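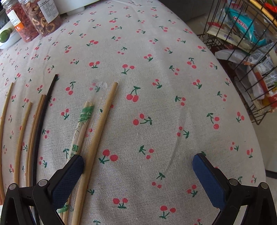
Misine

Misine is a small collection of repeat patterns from printed household cloth: tablecloths, napkins, dish towels and curtain panels. Each record describes one pattern by its motif, its colors, the way it repeats and the kind of cloth it was printed on. The collection is meant for people who sew, mend or sell secondhand linens and want to compare one print with another using the same words.

Contents

patterns.csv – one row per pattern, 500 rows
motifs.csv – the list of motif terms, 47 rows
sellers.csv – where each piece was bought or borrowed
notes/ – plain text notes, one file per pattern, where there was something to say

All files are UTF-8 with Unix line endings. Fields are separated by commas and quoted only where needed.

Fields in patterns.csv

id – a letter and four digits. The letter gives the item type (T tablecloth, N napkin, D dish towel, C curtain).
motif_main – the main motif, always a term from motifs.csv.
motif_second – a second motif if there is one, otherwise blank.
ground – the color of the cloth behind the print.
colors – printed colors, separated by semicolons, largest area first.
repeat_w, repeat_h – width and height of the repeat in millimeters.
layout – straight, half-drop, brick, tossed or border.
fiber – taken from the label. Blank means no label.
condition – 1 to 4, where 4 is unused.

How the repeats were measured

Pieces were laid flat and left overnight without ironing. The repeat was measured three times in each direction, near the middle of the cloth and away from hems, and the middle value was kept. Older cotton shrinks more along the warp than across it, so a repeat that looks a little short may have started out square. We did not correct for this. Tossed layouts have a repeat too, but it can be larger than a napkin. In those cases repeat_w and repeat_h are blank.

Motif terms

Fruit is split by kind (cherry, lemon, strawberry, pear) and flowers mostly are not. This reflects what sellers write in their listings. "Sprig" is used for any small stem with leaves and no bloom. Checks and stripes are entered as motifs only when they are printed. Woven checks are out of scope.

Known problems

Color names were assigned by two people and do not fully agree. Cream, beige and natural overlap, and should be treated as one group for searching. Dish towels bought from Teltier in June were entered with width and height swapped. Most have been fixed, but check any D record with a repeat wider than it is tall. Navora appears in sellers.csv under two spellings.

Changes

Version 4 adds the condition field and drops the old price field. The ids have not changed since version 2.

Credits and use

Measuring and data entry by Khôi Doãn and Amr Filali. Curtain panels were lent by the Hồ shop, which asked that they not be listed as for sale. The data may be copied and changed for any purpose if Misine is named as the source. Corrections are welcome – please give the id and the field, and one correction per message. Messages are read on Wednesday.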